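Subject: Re: [branholm-residents] Household goods storage during the Makstead Hall closure
Date: October 12, 2020
From: Office of Residential Services, Branholm
To: branholm-residents

Dear residents,

The Office has received a number of replies to the notice on storage during the closure of Makstead Hall. Most of them raise the same points as the message quoted below, and it seemed best to answer on the list so that everyone has the same information.

> I have read the notice twice and I am still not clear on several
> things. First, are we required to empty our rooms completely, or
> may we leave items in the built-in closets? Second, the notice
> says that each resident may store "a reasonable quantity" of
> belongings in the Elon Annex. What is a reasonable quantity?
> Last May people were turned away at the door with boxes that
> had been accepted the day before. Third, who is responsible if
> something is damaged by damp? I lost a set of winter bedding
> that way and was told that the matter was closed.
>
> I would also ask that the pickup times be posted earlier than
> they were last time. Some of us work in the evening.

We will take these in order.

Rooms and closets. Rooms on all floors of Makstead Hall must be emptied completely, and this includes the built-in closets, the shelf above the door and the space under the bed. The contractor will be replacing the heating pipes, which run behind the closet back panels on the north side and under the floor on the south side. The original notice mentioned only the north side. That was an error on our part, and the posted copy has been corrected. Curtains belonging to the building may be left up. Curtains belonging to residents should be taken down and stored.

Quantity. The phrase "a reasonable quantity" has been removed. Each resident may store up to 2 large boxes and 2 soft bags in the Elon Annex at no charge. A large box is one that fits on the measuring shelf at the Annex desk, and the same shelf will be used throughout the intake period. Bicycles are counted separately and go to the covered rack at Mkhize House, where there are 66 places. Places at the rack will be assigned in the order in which requests are received. We have 157 residents in the building at present, and we ask those who do not need a place to leave it for others.

Residents who were turned away in May have told us that the staff at the desk were working from different instructions on different days. We have looked into this and find that the complaint was justified. A single printed sheet will be used this time, and a copy will be taped to the counter where residents can read it.

Damp. The lower level of the Annex will not be used for cloth goods, books or papers. Those will be kept on the upper level, on racks, off the floor. The lower level is suitable for kitchenware, tools and sealed plastic bins. As to responsibility, the Office will accept claims for damage caused by leaks, flooding or a fault in the building. It cannot accept claims for items that were packed damp, or for food. Claims should be made in writing within two weeks of collection, using the form at the Annex desk. The claim about winter bedding has been reopened, and the resident concerned has been contacted directly.

Packing. Several residents asked for guidance on how to prepare soft goods and small items. Please follow these points:

Wash and fully dry all bedding, towels and clothing before packing.
Close every bag. Open tote bags and paper shopping bags will not be accepted.
Write your name and room number on a tag and attach it firmly. Labels stuck directly to cloth tend to fall off.
Do not store medicine, batteries that have been removed from a device, candles or anything under pressure.
Empty the pockets and side compartments of luggage.
Keep keys, identity papers and bank cards with you.
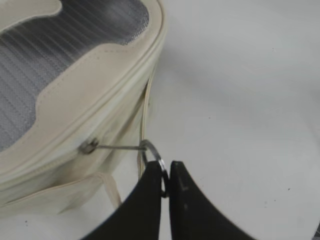
Small bags and pouches may be placed inside a large box and will not then be counted against the allowance for soft bags. If they are handed in separately, each one counts as a bag, whatever its size. This rule was applied unevenly in the past and we wish to be plain about it now. Residents with many small items will find it easier to gather them in one box.

Pickup times. The van will stop at the east door of Makstead Hall in the morning and again in the evening on each day of the intake period. The evening stop has been added in answer to the request above and to similar ones. The full timetable will be sent to this list at least one week before the first pickup and will also be posted beside the mailboxes. Residents who can carry their own belongings to the Annex may do so at any time when the desk is open. The walk is about ten minutes by way of the lower path. The upper path has steps and is not suitable for carts.

Please note that face coverings are required in the van loading area and inside the Annex, and that only one household may be at the counter at a time. Staff will wipe down the counter between visits. Anyone who is unwell or who has been asked to stay at home should write to the Office, and a separate pickup will be arranged.

Temporary rooms. Room assignments for the closure period are being sent individually and should not be discussed on this list. If you have not received yours, please check that the Office has your current address before writing to us. Requests to trade rooms can be considered once all assignments have gone out.

Return of goods. Stored items will be brought back in the reverse order of intake, floor by floor. Items not collected within thirty days of the reopening will be moved to general storage at Mkhize House, and a fee may apply after that point.

Further questions may be sent to the Office address and need not be copied to the whole list. Where a question affects more than one household, we will post the answer here.

Office of Residential Services
Branholm

_______________________________________________
branholm-residents mailing list
To change your delivery settings or leave the list, write to the list owner.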